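Nighat Butt has been repairing and covering furniture in Mulcombe since she left school, first for her uncle and then in her own shop on Killholm Road. She works with one other person, Usman Awan, who cuts the fabric and handles deliveries. I spoke to her at the shop while she took the staples out of a dining chair.

Most of her jobs are sofas. People call after a move, she said, or when a parent's house is being cleared out.

"They send me a photo and ask for a price. I can't give a price from a photo. I need to sit on it, and I need to turn it over."

What she looks for underneath is the frame. She pushes on the corners and listens. A joint that creaks can be glued again in an afternoon, but a split rail means new wood, and that adds to the bill. A plain two-seater with a sound frame starts at $600 for labor, with the fabric on top.

"Sometimes I tell them to put it out on the curb," she said. "I don't like saying it. But if the frame is stapled softwood and it's going, you're paying me to dress up something that will be broken by November."

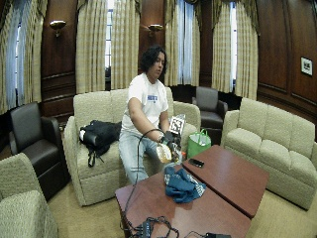
She has firm views on cushions. Foam is where customers try to save money, and she would prefer that they saved it on the fabric. A cheap seat cushion goes flat in 3 years, she said, and then the cover wrinkles and people blame the cover.

Rolled arms take her the longest. The fabric has to be pleated around the front of the roll, and the pleats on the left have to match the ones on the right. "Usman can do a straight back faster than me now. He still gives me the arms."

Awan, who was marking out cloth at the back, did not argue. He came to the shop five years ago from Khattak, a mattress maker, and said the main thing he had to learn was to slow down. "There it was the same shape all day. Here I measure everything twice, and she measures it again."

Pale fabrics are still what most people ask for. Butt orders a few extra yards when she can and hands the leftovers to the customer in a bag, for patches. She doesn't recommend spray-on stain treatments. For spills she says to blot with a white cloth and plain water, and to leave it alone after that.

The shop is booked through the end of summer. The dining chair was the first of a set, and she had the last row of staples to go.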